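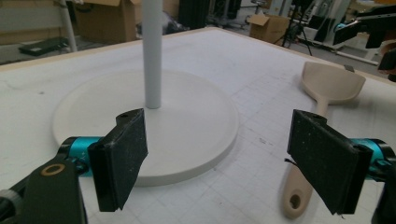 I have been going out to look at the night sky with other people for 24 years now, and I would like to say a kind word for the small public star party, the sort where six telescopes stand in a field and half the visitors have come because a cousin dragged them along. The big online broadcasts are wonderful (I watch them myself, in slippers, with a blanket), and I would never want anyone to stop making them. But I do worry a little that we are letting them take the place of the field.

Our club in Estwood used to hold an open night every month. This year we managed two. The reasons are the ones you would guess: clouds, tired backs, and the feeling that people can see a much better picture of Saturn on their phones anyway. And they can! The picture on the phone is far better. I have shown Saturn to hundreds of visitors and it is always tiny, and it wobbles, and people still gasp. My friend Rainer Sauerland thinks they gasp at the wobble. The light is coming straight down the tube into your own eye, and it trembles with the same air you are breathing.

## What I would ask of clubs

Please put an open night back on the calendar, even a modest one. March is a good month for it, when the evenings are still dark early and the worst of the cold is usually behind us. You don't need a guest speaker. You don't need a big telescope either – Dirk Oltmanns brings an old pair of binoculars on a wobbly tripod, and the line behind him is often the longest in the field, I think mostly on account of the Pleiades and his habit of letting children stay as long as they like.

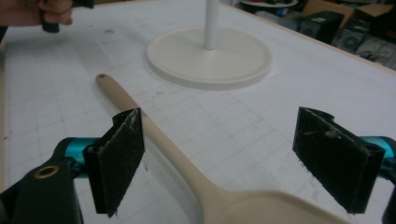 ## And of everyone else

Come even if the forecast is poor. We once stood under solid cloud until past 11 and then had a gap over the trees that lasted just long enough for everyone to find the Orion Nebula. I still meet people at the grocery store who bring up that gap.

Wear more socks than you think you need. Ask the question you are embarrassed about, whether it is why the Moon is out in the daytime or how we know how far away anything is – I have been asked both more times than I can say, and I enjoy them every time. And when you get home, by all means turn on the broadcast and look at the beautiful, steady picture. I'll probably be watching too.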